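책등만 보이는 책장은 아이를 부르지 않는다

아이가 책을 읽지 않는다고 걱정하는 부모를 자주 만난다. 집에 가 보면 책은 많다. 전집이 벽 하나를 채우고 있고 번호 순서대로 꽂혀 있다. 나는 책의 양보다 책을 두는 방식을 먼저 살펴야 한다고 생각한다.

글자를 아직 모르는 아이에게 책등은 색깔 있는 막대에 가깝다. 어른은 제목을 읽고 고르지만 네 살 아이는 그럴 수 없다. 표지를 봐야 토끼가 나오는 책인지 기차가 나오는 책인지 안다. 서점이 팔고 싶은 책을 눕혀 놓거나 세워서 표지를 보여 주는 것도 같은 이유에서다.

내가 8년 동안 일한 Arruda 마을도서관의 유아실에는 그림책이 328권 있었다. 처음에는 모두 책등이 보이게 꽂았다. 동료 Judite Salgado가 2월에 낮은 칸 하나를 비우고 11권만 표지가 보이게 세우자고 했다. 자리를 많이 차지한다는 반대가 있었고 나도 반대한 쪽이었다. 그런데 그 칸의 책은 자주 바닥에 나와 있었고, 꽂힌 책은 그렇지 않았다. 이것이 연구는 아니다. 그래도 내 생각을 바꾸기에는 충분했다.

권수를 줄이는 데 대한 거부감도 안다. 비싸게 산 전집을 상자에 넣어 두면 아깝다. 하지만 한꺼번에 다 꺼내 놓는다고 다 읽히지는 않는다. 나머지는 창고에 두고 대략 2주마다 바꾸면 된다. 아이는 한동안 못 본 책을 새 책처럼 대한다.

표지가 보이는 선반이 비쌀 필요도 없다. 턱이 있는 좁은 판 하나면 책을 세울 수 있다. 전용 가구를 들이기 전에 집에 있는 것부터 써 보기를 권한다.

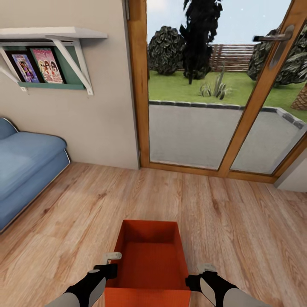
높이의 문제

표지를 보여 주더라도 아이 손이 닿지 않으면 장식이 된다. 어른 눈높이에 맞춘 책은 어른이 꺼내 주는 책이다. 꺼내 달라고 말하는 것도 나쁘지 않지만, 혼자 고르고 혼자 되돌려 놓는 경험은 따로 필요하다. 찢어질까 봐 높이 두는 집도 있는데, 나는 그림책 몇 권쯤은 찢어져도 된다고 본다. 테이프로 붙이면 계속 읽을 수 있다.

글 Aldana Garrido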